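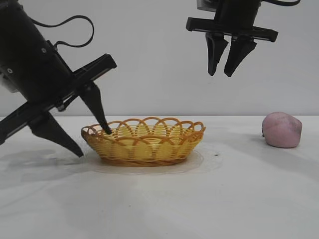

Distmont, 3/10/22

Modora Two-Arm Tabletop Kit: README and data card for the sample recordings

This file covers the sample recordings that ship with the Modora kit and the notes we kept while reviewing it. It was written at the Distmont bench by the people who unpacked the kit, mounted it and ran it through September. If you only want to load the files, skip to "What is in the folder." If you are deciding whether to buy or rent the kit, read "What worked for us" and "Known problems" first.

Summary

Product: Modora, two-arm tabletop kit, rental version
Supplier: Wibisono
Reviewed by: Distmont bench
Task set: Brullidier basket tasks, level 1
Episodes: 200
Episodes kept after checking: 143
Episodes dropped: 57
Frame limit per episode: 1550
Control: by hand, one operator, both arms
License: internal use and teaching; ask before you pass it on

What is in the folder

episodes/ has one subfolder per episode, numbered from 000. Each subfolder has a video file, a table of joint positions and a short text file with the task line.
dropped/ has the episodes we took out, in the same layout. They keep their old numbers, so there are gaps in episodes/.
notes/ has the operator log, typed up from paper. Spelling has not been fixed.
calib/ has the arm and camera calibration. There are two files. Use the one ending in _b. The other is from before we moved the left arm mount and is kept only so that old scripts do not fail.
load.py reads one episode and prints its length. It does nothing else.

The tasks

Level 1 of the Brullidier set uses one container and one soft object. Our objects were a shallow oval basket and a pink lump, which the log calls "pink" and nothing more. There are three task lines:

move the basket
put the pink object in the basket
take the pink object out of the basket

The task line is what the operator was asked to do. It is not a label for the outcome. The outcome is in the last column of the log, as y, n or a blank. A blank means the operator forgot to fill it in, and we did not go back and guess.

Starting positions

The operator places both objects by hand before each episode. We asked for the basket on the left and the pink object on the right for the second task line, with clear table between them. There was no printed template, so the exact spots vary. If you need exact starting positions, you will have to get them from the first frame.

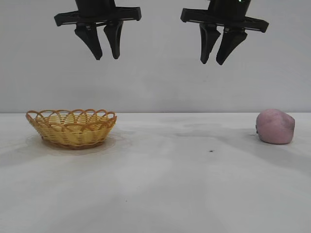

The rest pose is the first thing to check when you set up your own kit. Both arms should be raised clear of the objects before you press record. The two sides do not have to be level. With our mounts, the right gripper can sit a little lower than the left, as it does here, and the fingers are still well above the table. We accepted any pose where both grippers were open and empty and the basket could be seen whole. The loader does not check for this, and a few early episodes start with an arm already on its way down.

What worked for us

The fingers are narrow at the tip, and that suits thin-edged things. Going for the rim of the basket with one finger on the inside was the method our operator settled on after the first day. Coming at it from the side at a slant was easier than coming straight down.

The arms can be driven one at a time. For simple moves our operator parked the right arm high and used only the left. Those episodes still have joint values for both arms, so expect long flat stretches in the right arm columns.

Setup took one afternoon. The printed guide is short and the drawings match the parts. Wibisono answered our two questions by email the next day.

Known problems

Cables. The cable at the wrist stands out in a loop and can come into the camera view. We did not edit it out.

Table surface. The white top has gray marks and small specks on it. Some of these change between episodes and some do not. If your method depends on a clean background, test it first.

Shadows. The arms throw soft shadows on the table, and simple color thresholds pick them up. Raising the threshold loses part of the pink object, which has darker smudges of its own.

Sync. Video and joint data drift apart in long episodes. Most of the dropped episodes were dropped for this. The supplier says a later version of the recorder fixes it. We have not tried that version.

Frame limit. Recording stops at 1550 frames with no warning sound. An episode of exactly that length was probably cut short. Check the log before you use it.

Pauses. The recorder goes to sleep after 60 seconds without input and has to be started again from the menu.

Not covered

We did not test heavy objects, glass, liquids or anything with a lid. We did not train a policy on these files. Level 2 of the task set needs a second container and is not in this folder.

Changes

v3: moved the sync failures to dropped/, added the second calibration file
v2: typed up the operator log
v1: first copy from the bench machine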